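Home Tickets My Requests Knowledge Base Log Out

2024-04-21
Posted by Po-yen Yip

Marble table in the Grimero library: rings that won't wipe off (ticket 22, still open)

OK, so I'm putting everything in one place, as this ticket has gone back and forth so much that I can't follow it myself anymore, and I wrote most of it.

The problem: faint dull rings on the round marble table, the one we use for the study models. They don't show from straight on. You have to get your head down near the wood edge and look toward the bookshelves, and then there they are, cup-sized, a bit duller than the stone around them. I reported it first in October and Nesteck (they did the table) wrote back asking if I'd tried a damp cloth. Yes! I had tried a damp cloth.

What I've done so far:

Damp cloth, then dry cloth. No change.

Dish soap, a small drop in warm water, rinsed twice. It took off something sticky I hadn't even noticed, so that was nice, but the rings stayed put.

The Tamell stone cleaner from the supply closet. I left it on for 3 minutes like the label says and buffed it. The whole area got shinier, rings included, so now they're shiny rings. I did it again the next day with the same result and then stopped before I made it worse.

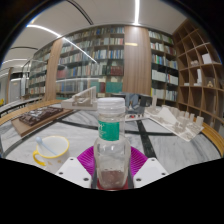
My best guess is that these are etch marks from drinks and no kind of dirt at all, and I'd like somebody at Nesteck to tell me if that's right. People sit down to look at the models and bring whatever they're drinking, me included, and it all ends up on the stone. A mug with a spoon left in it, like the one with the yellow handle, is what I'd worry about most, because the spoon comes out and gets put down somewhere and then you've got coffee or lemon tea sitting on marble. The bottle doesn't scare me as much with its cap on, though whatever the reddish-brown stuff in the bottom is, I'd rather it stayed off the white part.

Nesteck's second reply (I'm shortening it) asked whether the marks were on the black strips too. I went and checked with a flashlight. The strips look fine to me, no rings, no haze, and the joints feel flush when I run a fingernail over them. They also wanted to know when the top was last sealed. The folder says 16 months ago, and there's no product name written down, only "sealer, 2 coats." Sorry, that's all I've got.

Then I tried the cheap fix, which was putting coasters out.

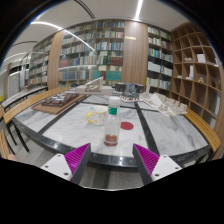
Photo: Po-yen Yip

The red one is flat and round and it stays where you put it, and I'm happy with it except that it's easy to set a drink down right next to it. Which people do! I asked for more in the same style so there's one within reach wherever you sit. Khunthong Supply has them in packs of 16 and I've sent in the order form, so if whoever approves those is reading this, please approve it.

Still to sort out:

I need to know if the models have to come off before anyone polishes the top. The brown one on the wood board is easy, you lift the board. The long white one with all the little blocks makes me nervous and I don't want it carried by one person. If the Nesteck tech can work on half the table at a time, we could just shift things across and back.

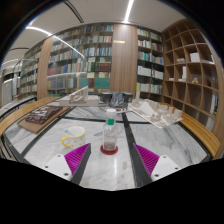 If it can't be done in halves, I need a couple of days' warning so I can clear a shelf, and I'd want a clean sheet underneath, since pale models pick up every fingerprint and every bit of polishing dust. Mornings are better for me. The library is quiet until lunch and I can leave the chairs pushed out of the way.

Also, please don't let anyone use vinegar. It was suggested in the second reply to my other ticket (the one about the kitchen sink) and I'm scared it'll get copied over here by mistake. Everything I've read says vinegar and marble don't mix.

Status: waiting on Nesteck for a visit date, and on the coasters. The cleaner is back in the closet with a sticky note on it. I'll add an update after the tech has looked at the top.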